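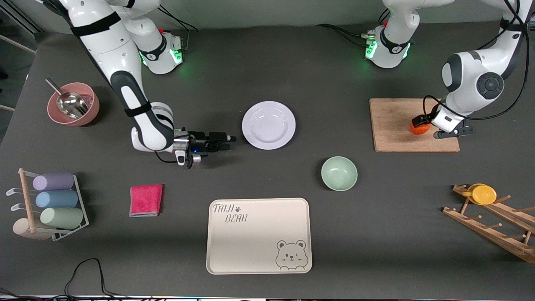

**Clerka** · @clerka_athome · Friday, February 3, 2023

1/ A small thread about my kitchen table. In November I moved to a flat with very little counter, so every thing must have its place on the table now.

2/ The cutting board stays on the right. It is light wood and I like to see the grain. Today there is one small orange citrus fruit on it. I bought 8 of them at the Rosser market and they are sweeter than I expected.

3/ The round white plate goes in the middle. I had a deep one before, but the shallow rim is better for fruit slices. You can pick them up easily with the fingers.

4/ The pink bowl with the steel scoop is at the back, on the left. I use it for oats in the morning. I always put the scoop with the handle up, so I don't need to search for it.

5/ My favorite is the white wire rack with the wooden dowel. It has hooks also. I keep the purple, the blue and the green ones there, lying one over another, and I think these three colors are very calm together. The rack is from Drollaner and I paid 31 for it in the sale. The big size was 130, too much for me.

6/ The bright pink cloth lives next to the rack, folded. I wash it with the towels on Sunday. It lost a little color the first time, so please use cold water if you have the same one.

7/ The table is dark gray and I was afraid it would make the room sad. But light things look nice on it. Crumbs also look very clear on it, so I wipe it two times a day.

8/ Next I want a small shelf for the cups. Does somebody have the narrow one from Jinex? I would like to know if it is strong enough before I order.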